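9/29/19

Woke up before the alarm again, which happens every year when the air changes, and lay there listening to the gutters drip and thinking about quilts. I have been thinking about quilts for most of a month now. My grandmother's came out of the cedar chest on the first cool night and I saw that the binding has let go all down one side, and two of the patches have gone so thin that you can see the batting through them like a bald spot on a teddy bear. So I have made up my mind to mend it properly this time, and to write down how it goes, as I always forget what I did and then have to work it out all over again.

After breakfast I drove out to Covness for the fabric sale. It's a pretty drive this time of year, past the orchards and that long stretch where the road runs next to the creek, and I had the window down the whole way even though my ears got cold. The shop had the remnants out on tables in the back, all jumbled together, and I went through every single pile. I am not sorry! I came home with a soft blue check, a brown with tiny white leaves, and a yellow that I didn't need at all but which looked so much like the kitchen curtains in the old house that I couldn't put it back. They also had a spool of Midar thread, the cotton kind, 653 yards on it, and I thought that ought to see me through this quilt and the next one too.

I spent a while trying to match the red. There is one red in the whole quilt, a square near the middle, and my mother always told me it came from a dress that my grandmother wore to a dance before she was married. It has faded to something closer to brick now. Everything in the shop was too bright or too orange. I held up bolt after bolt against the little snip I had brought along in an envelope, and in the end I let it go. I may leave that square alone and just lay a bit of fine netting over it to hold the threads down. I would rather have the real dress, worn as it is, than a nice new square that never went dancing.

Home by lunch. Soup from the freezer, and the heel of the bread. Then I sat down with my tea.
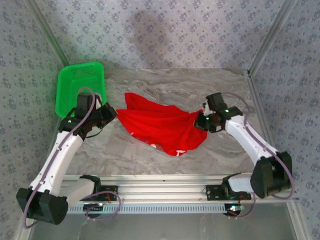
Red cloth and the green basket.

The afternoon went to unpicking, and I do mean the whole afternoon. The old binding was sewn on with the smallest stitches I have ever seen, and I kept stopping to admire them when I should have been pulling them out. My own stitches look like fence posts by comparison. Partway along the bottom edge the stitching changes — it gets longer and leans a little — and I like to think that's where her sister sat down to help. I have no way of knowing. They would both be well past a hundred now and there is no one left to ask.

I found something in the corner too, tucked under the fold. A scrap of paper no bigger than a stamp, gone the color of tea, with what looks like a sum written on it in pencil. It might be 50 and it might be 80. Perhaps it was the price of something, or a number of patches, or nothing at all. I have put it in the button tin for now so I don't lose it, and when the new binding goes on I think I'll slip it back where she left it.

My eyes gave out before supper. I made the Srivastava lentils from the blue recipe card, with too much ginger as usual, and ate them by the window with the lamp on and my feet up on the other chair. It gets dark so early already. I had forgotten how much I like that, the first few weeks of it anyway, before it starts to feel like the day has been taken away from me.

Still to do: wash the blue check in cold water, and the brown one by itself in case it runs. Find the good needles. Order more batting from Cokska, if they still carry the thin wool kind, and ask whether it can get here before the roads turn bad. I would like to have the quilt back on the bed by November. There's frost in the forecast for tonight, so I have brought the geraniums in and they are lined up along the bathtub, dropping petals everywhere.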